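From: Tomás Moynihan
To: wurik-dev
Date: 6/25/20
Subject: Re: [wurik-dev] tag check before pose tracking

Iwona Pawłowska wrote:

> The new loader rejects 103 of the bedroom clips with "no device tag".
> Is the label really missing, or are we just not finding it?

It's there! I went through a bunch of them by hand last night and the 017 label sits right at the bottom edge, where the fisheye squeezes it hardest. We were running the detector before undistorting – swapping the two steps on my branch gets back all but 10.
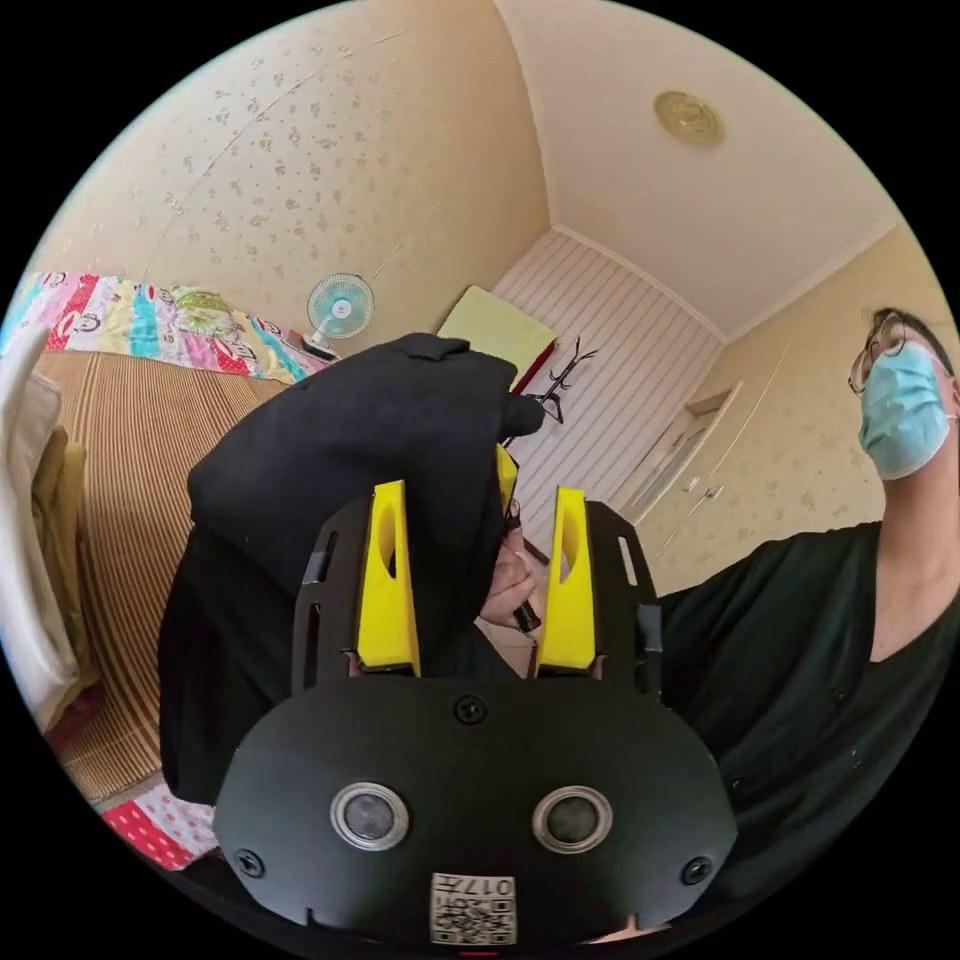
*Dark fabric bunched up at the fingertips, label low in the view.*

The part I'm really excited about is the finger mask. Yellow against black cloth is a gift, and the plain color threshold in Luketico holds up great there. I'd still like Urszula to try it on clips with more yellow around, like the next one, where a mustard garment sits in the folded stack at upper left and the label reads upside down.
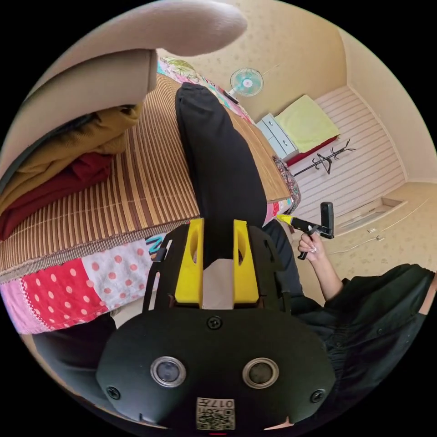
*Second tool at right, also with a yellow tip.*

That other tip is the fun case. My mask happily grabs both, so I now keep only the blobs that touch the mount region. Two extra lines in finger_mask.py, and it runs fine on a batch of 400 frames.

Could someone check my crop margins before I merge? I picked them by eye.

Tomás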